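Home | Projects | Reports | Partners | Contact

Progress report to the Astlow fund
Risus shared workroom, fit-out and daily use
Reporting period ending October

1. Summary

Work on the shared workroom is mostly finished and the room is in daily use. The tables are in, the floor has been sanded and oiled, and the brick wall has been cleaned and left bare as agreed. Spending is within the grant. Two items are still open: the cable routing under the tables and the storage for mugs and small tableware. Both are covered below.

2. What the grant paid for in this period

The largest cost was furniture. We bought white tables of more than one size from Pamon, at a total of 2490 including delivery. The first quote was higher because it included matching cabinets. We dropped the cabinets and kept the tables, and the unspent part stays in the furniture line until the storage question is settled.

The floor took longer than planned. Several boards near the entrance had lifted and had to be refixed before sanding could start, and the room was closed for five days while the oil cured. Members were moved to the upstairs room for that time. There were no complaints, apart from the lack of a sink up there.

The brick wall needed only brushing and a clear sealer. We had budgeted for repointing, and the builder, Pitkänen, advised against it after looking at the mortar. Old screw holes were left as they were. Filling them would have shown more than the holes do.

3. Tables and surfaces

The white tops are easy to wipe and make a dim room lighter. They also show every mark. Scuffs come up within days of a full clean, mainly along the edges where bags and chairs rub. Most of them come off with a damp cloth and a little dish soap. Some do not, and we have stopped using the scouring pads that came with the cleaning supplies, as they dull the finish.

Hot drinks were the other worry. We had rings on the tables in the first weeks. Since then, square gray coasters have been put out, and the house rule is that a mug goes on a coaster or stays in the kitchen. The rule is on a card by the door and is mostly followed. The mugs themselves were donated and do not match. We have no plans to replace them.
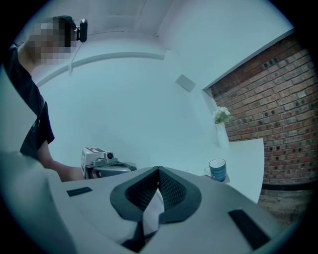

White work surfaces in the workroom. 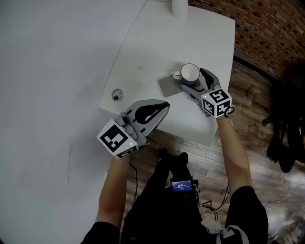 One member wrote in the comments book that the white tops are pleasant to work at but tiring to look at in full sun, and asked for a blind on the south window before next summer. Another entry under it agreed and added that the large table would be better turned so that people sit with the light to one side. We tried the second suggestion straight away, as it costs nothing, and will leave it that way for a month. A blind has been priced but not ordered. It would come out of the small works line if the fund has no objection.

4. Open items

Cables. The grommet holes in the tables are meant to take power leads down to trays underneath. The trays supplied were the wrong length and went back to Pamon. Until the new ones arrive, leads are run along the wall side and taped where people walk. This is acceptable for a short time only. The replacements are promised within two weeks.

Storage. With the cabinets dropped, there is no fixed place for mugs, coasters and cleaning cloths. They are kept on a trolley, which is fine for now but gets in the way when the room is full. We are looking at a single open shelf on the kitchen side. Nothing will be drilled into the brick.

Chairs. The existing chairs are sound but the feet are worn through to metal on some of them and will mark the new oil. Felt pads have been bought and fitted. They will need checking regularly, as they pick up grit.

5. Use of the room

The room is open from 8 in the morning and is busiest before lunch. It seats up to 5 people comfortably at the large table. Bookings are made on the sheet in the hallway, and we have kept that system because people already know it. Evening use is low. We have not advertised it and do not intend to until the lighting over the smaller tables is improved.

6. Next period

Fit the cable trays. Decide on the shelf and the blind. Put a second coat of oil on the strip inside the door, where the wear is heaviest. Send the final invoice from Pitkänen to Astlow once it has been received and checked against the original quote.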